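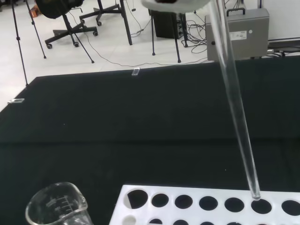

Slide 1. Glass rod over a test tube rack, with beaker and slides on a black cloth.

Speaker notes: Care and Storage of Small Glassware in Teaching Laboratories
Presenter: Rima Aoun, Laboratory Services, Majali Institute
Session date: 25th March

Opening (keep the first slide up)

Good morning, and thank you for coming. My name is Rima Aoun, and I oversee the teaching laboratories at the Majali Institute. My colleague Nour Chidiac will take questions on purchasing at the end.

The subject this morning is the small glassware that every student handles: rods, slides, beakers and tubes. Larger apparatus is covered by the service contract and will be addressed in the July session.

Last year the Institute recorded 211 breakages across its teaching rooms. Glass rods and microscope slides made up the greater part of that number. Few of these items were broken in the course of an experiment. Most were lost while benches were being set out or cleared.

Pause. Ask how many in the room keep a breakage log.

Racks and rods

Please look at the rod on the slide and the rack beneath it. A rod placed in a rack should be lowered by hand until the rounded end rests on the base. It should not be dropped from the mouth of the hole. Students are also asked to choose a hole away from tubes already in use, so that the rod does not knock against them when it is lifted.

Racks are to be emptied before they are carried. This rule has been in the handbook for many years and is still the one most often ignored. Widad Mansour's team at the Jererari building reported 13 broken tubes in a single term from racks carried full between rooms.

Slides

Draw attention to the two slides at the far side of the cloth.

Clear glass is easily missed on any surface. A dark cloth helps, and the Institute now supplies one for each bench. It does not solve the matter of placement. One of these slides extends a little past the edge of the table, where a sleeve could catch it. Slides should be returned to their box between uses or kept well inside the working area.

Broken slides go in the glass bin only. Please remind evening groups, who do not always receive the induction.

Beakers

The beaker at the lower left has a pouring spout and printed graduations. Those markings are suitable for approximate volumes. Staff should direct students to a measuring cylinder whenever a recorded value is required.

Beakers with chipped rims are to be withdrawn at once, including those with damage only at the spout. Tala Nassar keeps the replacement stock in the Skilow store and will exchange items without a form, up to 8 pieces per room per week.

Stock check

The spring count covers 325 drawers and cupboards. Room leads will receive their sheets from Ghassan Sabbagh. Empty drawers should be entered as zero and not left blank.

Nour to speak briefly on the change of supplier for slide boxes. Allow five minutes.

Questions. Handbook copies are on the side table.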